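Spray Cans, Clogged Nozzles and Other Bench Headaches

Posted 2 February 2018

I go through a lot of spray cans. Lubricant, primer, clear coat, adhesive, the stuff you use on squeaky hinges. For years I threw out cans that were still half full because the nozzle had quit on me, and then I'd drive over to Malden and buy the same thing again. So these are the habits that finally stuck, in no special order.

Clear it before you put it away. With paint, turn the can upside down and press until only clear gas comes out. Two or three short bursts usually does it. Do it outside, or into a cardboard box with some rags in the bottom. Read the label first, though, as a few cans are made to spray upside down and all you'll do is waste product!

If the nozzle is already clogged, pull it straight off (point it away from you) and drop it in a jar with a little mineral spirits overnight. Please don't poke a pin into the can itself. I keep a baby food jar with 11 spare nozzles in it, all saved from empties, and one of them nearly always fits.

Shake longer than you think. I used to give it ten seconds and wonder why my primer looked like oatmeal. A full minute after the ball starts rattling, and then again every so often while you work.

Don't store them cold, don't store them hot. My garage drops to 44 degrees some nights in winter and everything sprays blotchy. I bring a can indoors the evening before and let it warm up on its own. No stove, no radiator, no hot car in June either.

Write on the can. A strip of masking tape with the month I opened it, that's all. Chaltu Negussie from my refinishing class writes hers on the bottom so she can check when they're upside down for clearing, and I've been copying her ever since. 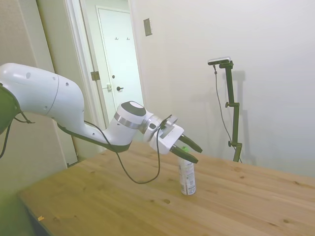

Caps get lost, and I'm the world's worst at it. Half of mine had rolled under the bench before I started putting them back on the second I set the can down. It keeps dust out of the nozzle and it stops you from leaning on the thing by accident. Cap color is also the quickest way I know to find what I want on a crowded shelf. On a tall, mostly white can with gray and dark printing, a green cap is what I'm going to spot from across the room, so don't swap caps between cans, even if they happen to fit.

Bare pine soaks up overspray like a sponge, so put down paper first if you care about the tabletop. I didn't, on my first bench, and there's still a ring on it that 9 passes with the sanding block wouldn't shift.

For drips on your hands, try cooking oil and a bit of sugar before you reach for solvent. Rub, wipe, then dish soap.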